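The Woman Who Will Not Let You Own a Junk Drawer

Mỹ Âu has been putting other people's tables in order for 13 years, and she would like it known that she doesn't enjoy it as much as everyone thinks.

"People assume I go home and alphabetize the soup," she says. "I go home and put my coat on a chair."

We are in the back room of Whitelaw, the shared workspace on Prikow Street where she runs her October sessions. Participants bring whatever has been living on their desk or kitchen table, and she stands beside them while they decide what to do with it. She offers very little advice. Mostly she raises her eyebrows, and it is surprising how much a person will throw out under a pair of raised eyebrows.

She started out in the stockroom of Skatlow, a housewares shop with over 2000 items on its shelves and, she says, one working label maker. When the shop cut its range to 900, she was the one who decided what stayed.

"I kept the plain things. The owner wanted to keep a gravy boat shaped like a duck. We had words about the duck."

Did the duck stay?

"The duck outlasted me."

Her method, if she'd let me call it one, begins with the table. Everything that doesn't get used on it goes into a single container, and the container has to be small and have low sides. She is firm on the sides. A deep box, in her view, is a cupboard with ambitions - you put a phone charger in it and the next time you see that charger you've changed phones twice.

"Low walls, so you can see in from your chair. And a loud color. Everybody wants beige. Beige bins disappear, and then you've got a tidy room and no scissors."

I admit to owning several beige bins. She is kind about it, in the sense that she changes the subject to mugs.

Mugs are where most of her clients dig in. A mug arrives on a desk for coffee and stays for pens, and after that it is never a mug again, though it will go on being counted as one whenever somebody complains that the house has run out. Mỹ Âu allows one drinking mug per person on a table. She also likes something underneath it, cork if you have it, wood if you don't.

"I had a client with a beautiful table and a ring on it. He told me the ring was character. I said fine, but you have a lot of character over by the window too."

She once tried to put all this in writing. The result was called Prurkum, a household inventory printed as a bound notebook, and it had 2423 blank lines. She sold a few. One buyer wrote back to say he'd used it to prop up a monitor, which she considers a fair review.
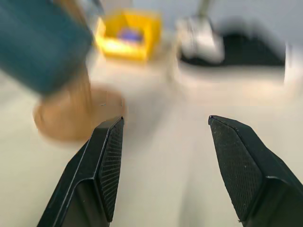

How long should clearing a table take?

An evening, if you stay off your phone and leave the drawers for another time.

She means that last part. The drawers are a separate session, and she makes people sign up for it separately, partly because they get tired and partly because tired people keep everything. By nine in the evening, she says, a dead battery starts to look useful.

I ask whether she ever gives up on anyone. She thinks about it while moving my notebook an inch to the left.

"My sister," she says. "She has a drawer with a drawer's worth of stuff on top of it. I bring her flowers now. She puts them in a pen mug."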